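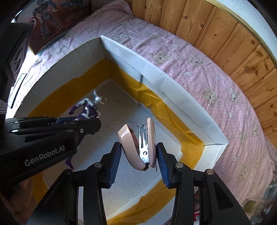 May 26, 2019

Satish Menon and I drove up to Alva on the first long weekend we could both get off and climbed the Prolledari, the ridge that runs north from the dam to the summit tower. It's 15 pitches if you belay all of it. We belayed nine and moved together on the rest. The hardest climbing is 5.8, and most of it is a lot easier than that.

I had tried it once before, in March, with Bindu Arumugam. We got as far as the notch and found ice in the back of the chimney, so we rappelled the gully and were at the car by lunch. She has a shoulder thing at the moment and couldn't come this time. She lent us her smaller cams and asked for them back clean.

We left the trailhead at 4 in the morning. The trail is good to the creek and then it's talus for an hour. Stay left of the big slab. I went right in March and it cost us a lot of time in the brush.

The first four pitches are low-angle and broken, with plenty of places to put gear and not much need for it. Satish led all of them in two long blocks. We had one 60-meter rope, and the drag was bad wherever the ridge bends, so after that we kept things shorter. Pitch five is where the real climbing begins. There's a hand crack on the east side, maybe the nicest bit of rock on the route, and then a step across onto a ledge with an old piton. I clipped the piton and put a nut in next to it.

The notch was dry this time. You climb down into it for 20 feet or so, which is awkward for the second, and then up the chimney on the other side. I took my pack off and hung it from my harness. Satish kept his on and got stuck for a while. The chimney is rated 5.7 and I'd say that's fair if you aren't wearing a pack.

Above the chimney the guidebook and the ridge stop agreeing. The book describes two towers and tells you to pass both on the west. I counted three. We passed the first two on the west and went straight over the third, on loose flakes, and I didn't enjoy it. If I go back I'll look for a way around lower down. There were tat slings on a horn over there, so somebody has been that way.

We got to the summit a little after one. The register says 2,801 meters, which matches my map. There was a wind but it wasn't cold enough for the second jacket. We ate, signed the book and stayed for half an hour. You can see Politz lake from the top and most of the road in.

The descent is down the south side. Three rappels, then a long walk on scree to the saddle. On the second rappel the rope hung up when we pulled it and I had to climb back up a few moves to flick it loose. The last station had a lot of faded webbing on it. We cut out the worst piece and left a new one. After the saddle there's a trail of sorts, and from there it was two hours to the car.

Gear, for anyone planning it: a set of nuts, cams to two inches, eight long slings, one 60-meter rope. I carried two liters of water and ran out at the saddle. There's none on the ridge once the snow patches go. I wore approach shoes for everything except the hand crack and the chimney, and Satish wore rock shoes all day and complained about them.

The dirt road past the dam is open, with one washed-out spot you can get a regular car through if you go slow. Parking is free. Next on the list is the Boltent side of the same range, once Bindu's shoulder is better.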